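The Night Gemarton Came Out

Margit Vass had been refreshing the store page since dinner, and at four minutes to midnight the grey button turned green.

"It's up!" she yelled down the hall. "Levente! Gemarton's up!"

Her cousin came skidding in on his socks, phone already in his hand, charger dangling off the end of it like a tail. They had played the first one all through high school, on the bus to Pleralcombe and back, one thumb each on the same cracked screen, and now there was a second one and it was real and it was 890 megabytes.

"Have you got room?" Levente asked.

She did not have room. She deleted a weather app, then another weather app, then every photo of her old flat in Laryea, and the little bar began to crawl. Oh, it was wonderful! She hadn't been this wound up about anything for ages - not about her new job, not about the car. They sat on the floor with their backs against the couch and watched a percentage go up.

The title music was the same tune, only slower, played on what sounded like a proper cello. Levente put his hand over his mouth. Then the lantern came on, the fox stepped out from behind it, and the whole valley opened up behind her in colours the old game could never have managed.
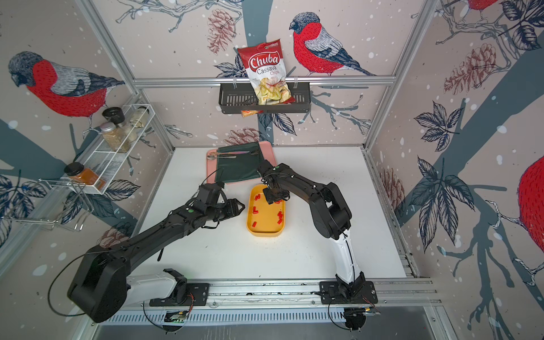 "She's got a shadow," Margit whispered. "They gave her a shadow!"

They ran the first bridge and fell off it. They ran it again, and Levente tilted too hard and put the fox in the river, and both of them howled. By one in the morning they'd worked out that you could slide under the mill wheel if you swiped late, really late, when every nerve in your thumb was telling you to jump. Past the wheel was a staircase neither of them had seen in the trailer. Past the staircase was a door with a score carved over it.

2,217, it said, and under that, in small letters, TIANYOU FU.

"Who's that?" said Levente.

"Somebody who's better than us." She was grinning so hard her cheeks hurt. "It must put up whoever's on top. It's been out an hour! How has he got 2,217 in an hour?"

Levente cracked his knuckles and plugged the charger into the wall. Their best run was 500 and a bit, and most of that had been luck with the owls.

"Budge over," he said. "My go until I drown."

He drowned almost straight away. Margit took the phone, wiped the screen on her sleeve and started the fox down the hill again.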